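Folding on the Bed: Frequently Asked Questions
Laundry help pages, compiled by Begoña Carretero

Most of what gets repeated about folding shirts comes from people selling something. These are the questions readers send most often, with the answers I can stand behind.

Is a bed really a good place to fold?

It's fine. A table is flatter and easier on the back, and I won't pretend otherwise, but plenty of homes don't have a clear one. The bed has the width. What it lacks is firmness, so press down with your palm as you smooth and don't expect store-shelf edges.

Do I have to make the bed first?

No. Take the comforter off and pull the bottom sheet reasonably tight. A few wrinkles in the sheet won't transfer to a cotton shirt in the half minute it lies there, whatever you may have read.

I saw a folding board from Tisex. Should I buy one?

I used one for a month. It makes every shirt the same size, if that matters to you. It also needs somewhere to live. I gave mine to Severino Barrios, who now keeps it behind a door, as I did.

Where do I start with a shirt that came out of the basket in a ball?

Find an edge before you do anything else. People grab the middle and shake, then wonder why the sleeves are still inside the body. Pinch one edge or corner and draw it outward, then take hold of a fold nearer the center and open it up from there. Blue cotton like this creases readily, and pulling from two places gets you further than patting at the top.

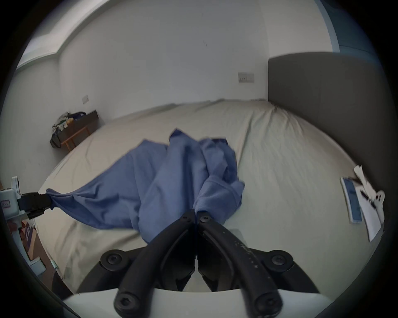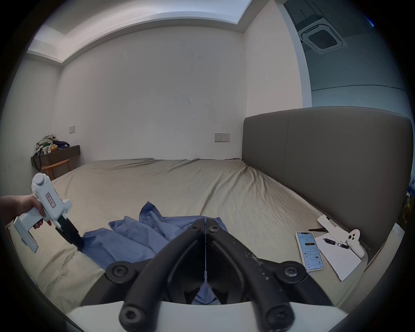

Does the two-second fold work?

On a T-shirt, with practice, on a hard surface. I have tried it on a mattress more often than I'd like to admit and ended up with a twisted lump. Eero Manninen wrote in to say he manages it every time. I'd like to see that on a soft bed with a long-sleeved shirt.

Sleeves first or sides first?

Sides first, with each sleeve laid back along the body as you go. Sleeves-first looks tidy for one shirt, but they tend to slide out when you turn the sides over.

Can I leave my phone and papers on the bed while I fold?

You can, if they stay up at one side and the shirt has the rest. A pen is another matter. I have lost one shirt to ink and don't plan on a second. Cap it or move it to the nightstand.

Is it true that folding while the shirt is warm replaces ironing?

It helps a little. Brukura's leaflet says it "eliminates" ironing, and I can only assume nobody there owns a collar. Expect fewer deep creases and keep the iron.

What about folding sprays?

Araceli Gallardo tested one on 9 shirts and left 9 alone. A week later in the drawer she couldn't tell which were which. Plain water on your fingertips does as much for a stubborn hem.

How long should a full load take?

I don't time it, and I distrust anyone who does. If you're slow, try folding 4 shirts at a sitting and hang the rest.

Last revised in March. Corrections are welcome, product samples are not.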